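Reading time: 5 minutes

This site uses cookies to remember your place in the text. By continuing to read, you accept their use.

CHAPTER 3
Bringing a Second Cat into the Home

Themis Rallis and Karlijn Vanhove

Opening case

A couple in the town of Flosden had kept one cat, Jurnell, for five years. Jurnell was a neutered male with steady habits. He ate at the same hour each morning, slept on the same chair, and had never shown any sign of distress. In March the couple adopted a young female named Effiong from a shelter. They carried her into the living room, opened the carrier, and left the two animals to become acquainted.

Within a few minutes Effiong had gone behind a bookcase and Jurnell was growling at the gap. He did not strike her. Over the next several days, however, he began to wait in the hallway between the bookcase and the litter box, and Effiong began to soil the rug. The couple concluded that the two cats disliked each other and called the shelter to ask about returning her.

The shelter's adoption counselor asked them to wait and to begin again. Effiong was given the spare bedroom, with her own food, water, litter box, and hiding places. The door was kept closed. When the cats next saw each other, it was through a screen, at mealtime, from opposite sides of the room. By the end of the summer they were sharing the living room without incident, although they have never slept side by side.

The case is an ordinary one, and students who go on to work in shelters or veterinary clinics will hear versions of it many times. It raises the questions taken up in this chapter: how cats use space, how they learn to tolerate an unfamiliar animal, and what owners should be told before an adoption is completed.

3.1 Why introductions fail

The domestic cat descends from an animal that hunts alone. Cats can and do live in groups, particularly where food is plentiful and the members are related, but a group of this kind forms slowly. An adult cat placed in a stranger's territory has no such history to draw on. The resident cat, for its part, meets an intruder in the one place where it has always been secure.

Scent matters as much as sight. A resident cat marks furniture, door frames, and people by rubbing against them, and it relies on these marks to recognize its home. A newcomer carries the smell of a shelter or of another household. For this reason most introduction plans exchange scent first, usually by moving bedding from one cat to the other, and delay any visual contact until both animals eat and rest normally.

Owners often misread the early signs of conflict. Fighting is noisy and easily recognized. Blocking a doorway, staring, or slowly following another cat through the house is quiet and may be taken for curiosity or even friendship. In the opening case, Jurnell's place in the hallway was the most important fact available to the owners, and they mentioned it to the counselor only when asked.

3.2 The pace of an introduction

No fixed schedule suits every pair. Some cats are ready to share a room within 15 days, and others need 60 or more. The pace is set by the more fearful animal. If either cat stops eating, hides for long periods, or hisses at the closed door, the household should return to the previous stage and remain there until the behavior settles.

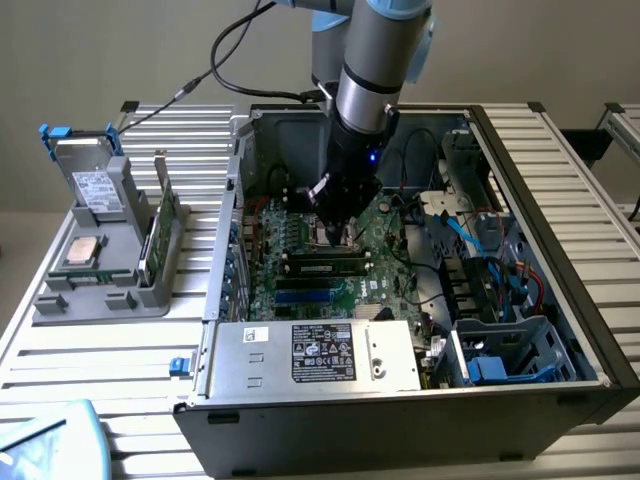

Figure 3.1. Robot arm and gripper at the processor socket of an open desktop computer.

Visual contact should be brief at first and should end while both cats are calm. Food or play may be offered at a distance that each animal accepts without hesitation. The distance is then shortened over many sessions. Cats should not be held in the arms during a meeting — a frightened cat may injure the person holding it — and they should never be punished for hissing, which is a normal request for more space.

Resources must also be considered. Food bowls, resting places, and litter boxes should be set out in separate parts of the home so that one cat cannot control access to all of them. Section 3.4 applies these principles to the floor plan of the Skorkden Street apartment introduced in Chapter 2.

Key terms

Resident cat, scent exchange, visual contact, blocking, resource distribution

Before reading further

Consider a household you know well in which more than one cat is kept. Note where each animal eats and rests, and which routes it takes between rooms. Keep these notes for use with the exercises at the end of the chapter.

Page last revised May 20, 2022
Contact the authors | Copyright and permissions | Back to top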